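About Zurlow

Zurlow imports and distributes regional foods from small producers in Europe. We sell to independent grocers, cheese counters, delis and restaurants. We do not sell directly to the public, but our customer service desk can tell you which stores near you carry our products.

The company was started by Lenuța Manole, who had spent years buying cheese and cured meat for a grocery chain. She kept meeting producers who made too little to interest a big buyer and too much to sell at the farm gate. Her first order was a single pallet of sheep's milk cheese, and she delivered most of it herself in a rented van.

What we carry

Our catalog covers hard and fresh cheeses, dry sausage, beans and lentils, honey, vinegar, olive oil and preserved fruit. We list over 400 items, and a good part of the list changes with the season. Chestnut honey and new beans usually arrive from September on. Fresh cheeses are sold by preorder only and ship the week they land.

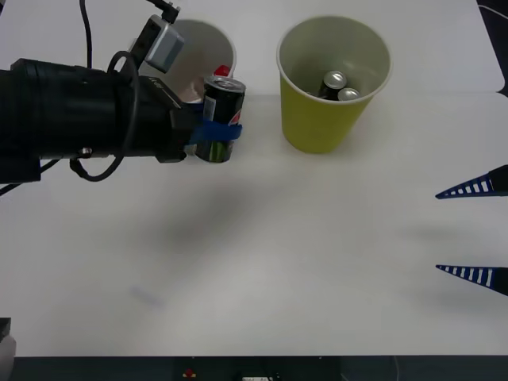 Every product page gives the name of the producer, the place where the food was made and the main ingredients. Where a food has a protected name, we also give the type of protection and keep the paperwork on file. Customers can ask for copies at any time.

Many of the foods we sell have no protected status. Some producers have never applied, and others work just outside the boundary of a protected area. We sell these foods under the maker's own name. We do not use a protected name to describe something similar, and we ask our retail customers to follow the same rule on their shelf cards.

How we buy

We buy from 60 producers. Someone from our buying team visits each one before the first order and goes back at least once every 2 years. Prices are agreed for a full season, and we pay within the term written in the contract. If a harvest is short, we divide what we have among customers with standing orders first. 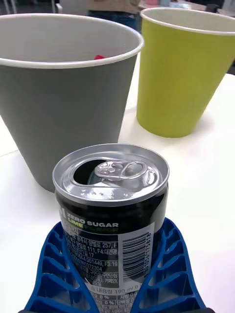 Our own labels

Pestudora is our line of dried beans, lentils and grains, packed in retail bags and in larger sacks for kitchens. Pinheiro is our line of preserved fruit and nut pastes. Both are made for us by producers already in our catalog, and their names are printed on the back of the pack.

Where we are

Our office and cold store are in Zostcombe. The present building opened on Tuesday, March 2, 2021, and has separate rooms for cheese, meat and dry goods. Trade customers may pick up orders there by appointment. Please bring your order number.

Opening an account

We supply any registered food business. There is no joining fee. To apply, send us your business name, delivery address and resale certificate. New accounts pay in advance for the first order and may ask for credit terms after that.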